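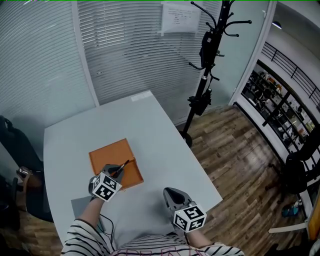

4. How hanging height gets settled at home

4.1 The first nail

When we began visiting homes in Irnaveck and Ellau, we expected that most of our time would go to the question of which pictures people had bought and why they liked them, and we had written our interview guide with that in mind. People were glad to talk about it, too, often at great length and over coffee. But the conversation kept drifting toward something we had given only a single line in the guide, namely how high the picture hung and who had settled on that height. By the end of the first round of visits in February we had moved the question up to the front, and the present section is the result of that change.

In all we measured 600 framed works in 262 households, taking the distance from the floor to the middle of each frame and noting what stood underneath it, if anything did. We also asked each household to tell us the story of the first picture they had hung after moving in. We came to think of this as the "first nail" question, and it is the one we would most warmly recommend to anyone planning a study of this sort, for the simple reason that people remember the answer. They may have forgotten what the frame cost, and quite a few had forgotten where the print came from, but they could tell us who held the picture up and who stood back by the door saying "a little higher, a little higher, no, back down."

What struck us most was how long the first nail goes on mattering. In the great majority of the homes we visited, the height of the first picture had become the height of nearly everything else on that floor, including pictures in rooms where it made rather little sense. A woman in Ellau had hung a large seascape well above the sofa in her front room, to clear a lamp that has long since gone to her son's apartment. The lamp's height lives on in the hallway, the dining room, and the landing. She laughed when we pointed it out with the tape measure, and then said she would leave it all as it was, as she had gotten used to looking up.

4.2 Advice and what becomes of it

Nearly every household could repeat some rule about hanging height, and the rules were not all alike. Eye level was the most common, though whose eye was meant seldom came up until we asked. Couples of quite different heights told us happily that their pictures were at eye level, and each of them meant it. Others had a rule about leaving a hand's width above the back of the couch, or lining up the top of the frame with the top of the door, or keeping a picture's middle in line with the light switch, a rule we had never met before and which seems to have been passed around one apartment building in Irnaveck for years.

We had supposed, going in, that people who knew a rule would follow it more closely than people who did not. The measurements give that idea very little support. Those who could state a rule hung their pictures over just as wide a spread of heights as those who could not, and when we compared the stated rule with the tape, the two often parted ways in the bedroom, where pictures ran lower, and on the stairs, where nothing we had been told seemed to apply at all. Rules, as far as we can see, are mostly used afterward. They help a person feel at ease with a height already chosen, and they come in handy when a visiting relative has an opinion.

It would be unfair to make this sound like carelessness. The people we met had taken trouble. Many had cut paper to the size of the frame and taped it to the wall for a week or more, living with the blank sheet until it felt right or until they stopped noticing it. One retired couple had done this with newspaper, and told us that they had read the same headline on the dining room wall so often that they could still recite it. The care was real, and it went chiefly into how the picture felt from the chair a person sat in most, with the rule coming along behind.

4.3 What stands below the picture

Furniture turned out to be the strongest single influence in our measurements, stronger than ceiling height and a good deal stronger than the size of the work itself. Pictures above a couch, bed, or sideboard tended to sit higher than pictures over bare floor. This will surprise few readers. More interesting to us was the role of tables, which we had at first lumped together with sideboards and later had to pull apart again.

A table gets used in a way that a sideboard does not. Things are set down on it, worked on, and cleared off, and people sit at it, so the picture on the wall nearby is seen from a seat at some hours of the day and from a standing position at others. It is also a surface with a shade of its own. A white rectangular tabletop such as the one in Figure 1 is a large pale area in a small room, and households with light tables spoke more often about wanting "something with some color in it" on the nearest wall. Those with dark tables talked more about frames. We did not set out to study this and would not want to lean on it too hard, but it came up in both towns, and without any prompting from us.

Pictures near a table in daily use also moved more. When we asked which works had been shifted since they were first hung, the ones by a kitchen or dining table were named again and again, while those over beds had generally stayed put. We suspect that sitting in front of a picture at every meal gives a person time to become bothered by it. A man who had eaten beside the same botanical print through several winters told us that he had lowered it 2 inches one morning before breakfast, without a word to anyone, and that his wife had thanked him that evening.

4.4 Rails, hooks, and the fear of holes

A smaller group of homes, most of them rented, had done away with nails and hung their works from a rail near the ceiling, usually the Worna type with the sliding cords. We had looked forward to these visits, as a rail makes it easy to change the height of a picture in a moment, and we imagined that we would find families trying one thing and then another as the seasons went by. Of the 7 rail households we followed up later in the year, only 2 had changed the height of anything. The rest had set the cords on the first day and left them there, and one of them had put a dab of glue on the slider to keep it from creeping.

Renters without rails spoke feelingly about holes. Many had been scolded over holes in an earlier home, and some had paid for them, and the memory was plainly still with them when they stood in front of a fresh wall. They hung fewer pictures, and they liked to reuse holes left by the people before them. In several Ellau apartments the present arrangement of pictures is therefore partly the work of strangers who have moved on, and the tenants spoke of those strangers with a good deal of fondness, or at least with curiosity about what on earth they had put so low beside the window.

4.5 A word on the measurements

All heights were taken by the same person, Shivam Dixit, with the same steel tape, and every tenth work was measured again before leaving the home. The second readings agreed closely with the first. The trouble lay with works that leaned on a shelf or mantel in place of hanging, and after much back and forth we kept them out of the height figures while holding on to the interview material about them, which was some of the liveliest we gathered. We scored each wall for crowding with the Aquino sheet, shortened a little so that it could be filled in while standing up in someone's hallway with a dog underfoot.

Our households were all ones that had pictures on the wall to begin with, and people who agree to have their walls measured are likely fonder of their walls than most. Homes with bare walls, and homes where the frames are still in the closet waiting for the right afternoon, would make a fine study of their own. Several of the families we met asked whether we would be coming back. The coding of the interviews was closed on 8/21/25, and the comments on grouping and spacing, which we had to leave out of the present section, are taken up in the next.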